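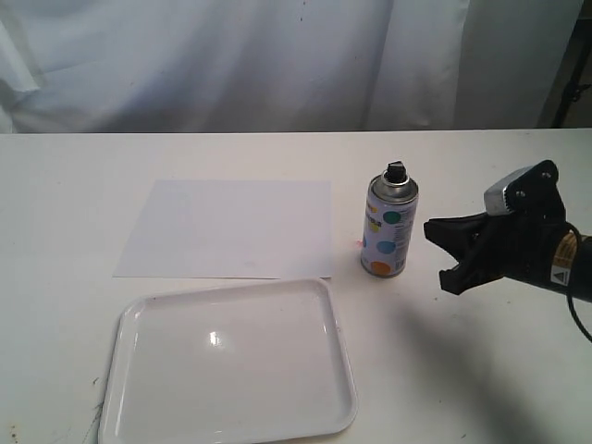 Spring cleaning comes to Judcombe

The Brunton Hall craft room will open its doors again in June for the household cleaning mornings that so many people in Judcombe asked for after last year's run, and we could not be happier to have them back on the calendar!

There will be 6 mornings in all, each starting at 10 and finishing in good time for lunch, with room for 30 people at the tables. The idea is a simple one. Bring along something small from home that has got a bit sticky or dull - a tray, a bathroom shelf, the drawer out of the fridge - and try a few different ways of getting it clean, with plenty of company and a cup of coffee while you work.

White trays and plain paper will be set out for anyone who comes empty-handed, and there will be a table for spray cans, where you can talk over which ones suit plastic and which are better kept for glass or metal. Please read the label on anything you bring from your own cupboard, and wear sleeves you can roll up.

Places cost 4 dollars, paid at the door, and children over 8 are welcome with a grown-up. The sign-up sheet is at the Ikunine hardware store, next to the paint counter, and it does fill up quickly.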